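1月 作業ノート(染色・堅牢度)

午前9時から黒の反応染料の続き。前回の綿ニットは摩擦の湿式で3級止まりだったので、今回はソーピングを一回増やして比べる。生地はGravitzの天竺、ロット2622。残りが少ないため試験片は小さめに裁った。たて方向の印を忘れやすいので、裁つ前にチャコで線を入れておくこと。

染浴は前回と同じ処方。芒硝は二回に分けて入れ、ソーダ灰は60℃で保持に入ってから。昇温は毎分1℃。2番ポットの温度計が1番より低く出る癖は直っていない。補正表は棚の青いファイルに移した。

ソーピング一回目の液はかなり黒い。二回目で薄い灰色、三回目でほぼ透明。前回は二回で止めていたから、未固着の染料がそこそこ残っていたと考えるのが自然だと思う。湯洗いの温度は95℃にそろえた。前は途中で80℃台まで落ちていたらしく、ノートに記録がない。次からは浴ごとに開始と終了の温度を書く。
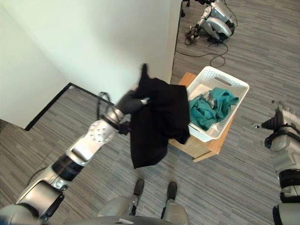

乾燥は吊り干し。タンブラーを使うと表面の毛羽が立って摩擦の結果が変わるので、測定用の片には使わない。洗濯試験に回す分だけ、添付白布を縫い付けて別の袋に入れた。袋の番号は1085。

Deividas Stankevičiusさんから、フィックス剤をPikbyからKiviに替えた場合の色相の変化を見たいと連絡あり。黒は赤みに振れる可能性がある。手元のKiviは開封から時間がたっているので、新しいものが届いてから着手すると返事した。比較用の未処理片は今日のうちに取り分け、遮光袋に入れて引き出しの二段目。

午後は摩擦試験。乾式は三片とも4-5級。湿式は4級が二片、3-4級が一片。低かった片は端に近いところから取ったもので、耳の部分の洗いが足りなかったのかもしれない。同じ位置からもう一度取って確認する。判定は窓際を避けて標準光源の下で行った。夕方に自然光で見直すと半級くらい甘くなる。

汗試験は酸性、アルカリ性とも仕込み済み。23番の恒温器に入れてある。明朝取り出すまで扉を開けないでほしい。酸性の人工汗液は残りわずかなので、使う人は調製してからにすること。pHは使う直前に測り直す。

青緑系の片も同じ条件で回したいが、ターコイズはもともと洗い落ちが悪く、同じ回数では比べにくい。温度を上げるより浴比を大きくするほうが先か。Pandthorpeの古い報告書に浴比を振った表があったはずで、書庫番号は2709。見つけたらコピーをこのノートに貼る。

未処理
・耳側の再採取、湿式のみ
・2番ポットの温度計の交換依頼
・添付白布(多繊交織)の発注

18時、排水の中和を済ませて終了。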